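Print this page | E-mail this page

Trolta Hand Gripper Guide
Section 6: Folding Laundry on a Bed

Can a machine fold your laundry yet? Sort of, and that "sort of" is the most exciting part of this whole guide! Towels are going well. Shirts are getting there. Big, dark, floppy garments are still hard, and those are the ones we'd love you to practice on. You do the folding by hand with a pair of Trolta grippers, and the robot at our Olville shop learns from your moves.

Before you start

Charge both grippers to 100 percent and wipe the sensor windows with a dry cloth. Make the bed first. A patterned bedspread is fine (we like them, they give the software plenty to look at).

CAUTION: Keep fingers, hair and necklaces away from the jaws when they close.

Folding a large garment

1. Hold one gripper in each hand and stand close to the side of the bed.
2. Squeeze each trigger once. Wait for the double beep.
3. Spread the garment out on the bed. Small wrinkles can stay.
4. Pinch the cloth near the middle with one gripper and lift it a little.
5. With the other gripper, take hold of the far end and bring it over. Go slowly, at the pace you'd use to show a child.
6. Let go with both grippers and smooth the fold with the closed fingers.
7. Repeat until the garment is small enough for the pile, then set it on top.
8. Hold both triggers for 10 seconds to save.

NOTE: If you drop the cloth, keep going! Pick it up and carry on with the fold. Selina Plattner, who runs our folding tests, went through 261 saved folds in February and found the ones with a fumble and a recovery taught the robot more than the clean ones did.

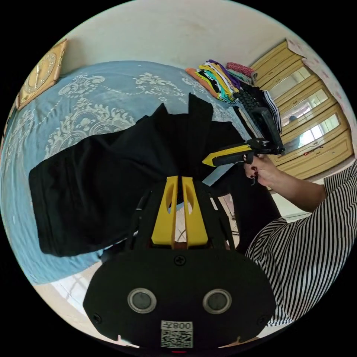

Fig. 6-2. Black garment on the bed, both grippers in use.

What to expect

Our robot now gets a plain towel folded in roughly 42 seconds. You'd beat it easily, but last year it couldn't find the corners at all. Black cloth is tougher, as the creases barely show up for the sensors. Bright, even room light helps a lot, so open the curtains if you can.

NOTE: Socks are covered in Section 7. Please don't mix them in here.

If a gripper beeps three times, the save did not go through. Set it on the Hollenstein dock and repeat step 8.

Contact Destosov Support | Copyright Destosov, Mar 19, 2022 | Back to top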